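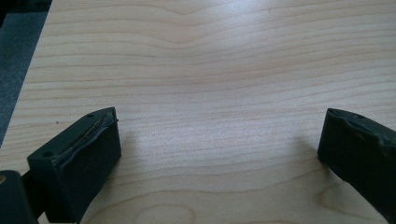 Toten: demostraciones de mesa con dos pinzas de mano
Ficha de datos y normas de grabación

41 compartidos · 19 comentarios

Toten reúne demostraciones de manipulación hechas por personas con una pinza de mano en cada mano, sobre una mesa, con objetos de los que hay en cualquier cocina. Este README explica qué contiene el conjunto y, sobre todo, con qué reglas se graba. La primera versión de las reglas cabía en una nota adhesiva. La actual tiene 19 puntos y casi todos nacieron de una tarde perdida. Aquí se recogen los que afectan a quien vaya a usar los datos o a ampliar el conjunto; el resto trata de enchufes y de quién cierra con llave.

Contenido

Cada episodio incluye el vídeo de las pinzas, el de la cámara de cabeza, la apertura de los dedos y un archivo de texto con la tarea. Las tareas se dividen en 4 familias: recoger, colocar, trasladar entre manos y ordenar. Los episodios fallidos se conservan en la carpeta fallos/, que es la más sincera del repositorio y también la que menos descargas tiene.

Antes de grabar

La mesa se despeja entera. Una mesa «casi despejada» es una mesa con un bolígrafo que aparecerá en todos los episodios de la mañana y que algún modelo aprenderá a considerar imprescindible.

Las almohadillas de los dedos se revisan al empezar cada sesión y su estado se anota en el campo desgaste, de 0 a 3. Se pide anotar lo que hay y dejar el optimismo para otros campos. Si se cambian a mitad de sesión, se abre una sesión nueva. Mezclar dos juegos de almohadillas bajo el mismo identificador produce curvas de agarre muy interesantes que no significan nada.

Los dedos se abren y se cierran del todo una vez, sin objeto, para fijar el cero. Quien se salte este paso descubrirá en el análisis que sus tazas tienen anchura negativa.
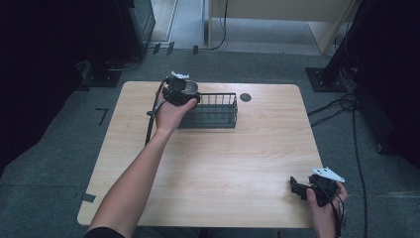 Los cables merecen párrafo propio. Tienen que dejar libre el recorrido completo de la muñeca, y eso se comprueba moviendo el brazo hasta el extremo opuesto de la mesa antes de iniciar la toma. Un tirón a mitad de movimiento queda registrado como una decisión de la persona, y el aprendizaje por imitación es muy respetuoso con las decisiones ajenas.

Durante la toma

Se trabaja a velocidad constante y algo por debajo de la natural. Todo el mundo cree que ya va despacio.

Las dos pinzas permanecen a la vista de la cámara de cabeza siempre que la tarea lo permita. La mano que no trabaja espera abierta y quieta, cosa que exige más disciplina de la que parece.

No se corrige un agarre malo con el antebrazo, la barbilla ni una tercera mano prestada. Si el objeto resbala, se deja caer, se termina el episodio y se marca fallo = caida. Los recipientes metálicos van siempre vacíos. Esta regla es la número 17 y no se admiten preguntas sobre su origen.

El objeto se levanta antes de desplazarlo. Arrastrarlo está permitido solo en las tareas que lo dicen en su nombre.

Reflejos y luz

El acero es el material peor educado del catálogo. No se tapa, no se empolva y no se cambia por plástico: se graba como es y se rellena el campo brillo. Las persianas se quedan en la misma posición hasta que acabe el bloque, por mucho calor que haga en junio.

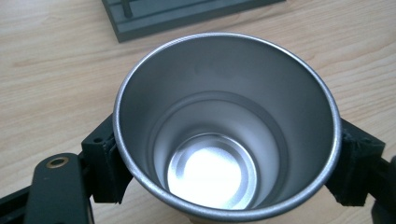

¿Hay que descartar un episodio si el recipiente gira un poco entre los dedos al levantarlo?

Se conserva como válido mientras no se suelte y llegue a su destino, con la marca giro = 1. Quien entrene con los datos puede filtrarlo después; lo que no puede hacer es recuperar un episodio borrado por perfeccionismo.

Revisión y etiquetas

Cada episodio lo revisa una persona distinta de quien lo grabó. El validador Arken comprueba marcas de tiempo, fotogramas perdidos y campos vacíos, y lo hace con una falta de tacto admirable. No distingue una buena demostración de una mala, así que su visto bueno no sustituye a la revisión.

Las descripciones de tarea se escriben en imperativo y sin adornos: «pon el vaso en la cesta». Se han retirado textos como «intenta poner el vaso, a ver».

Limitaciones

Una sola mesa, un solo tipo de pinza y muy pocas personas, casi todas diestras. No conviene usar Toten para evaluar seguridad ni para afirmar nada sobre fuerzas de contacto, que no se miden. Los formatos anteriores se convierten con el script wei_a_toten, incluido en herramientas/, que funciona siempre que nadie haya puesto tildes en los nombres de archivo.

Contribuciones

Las propuestas de cambio a las normas se abren como incidencia en el repositorio Mirstead/toten, con un episodio adjunto que muestre el problema. Las propuestas sin episodio se leen con cariño y se cierran.

Compartir · 4 comentarios nuevos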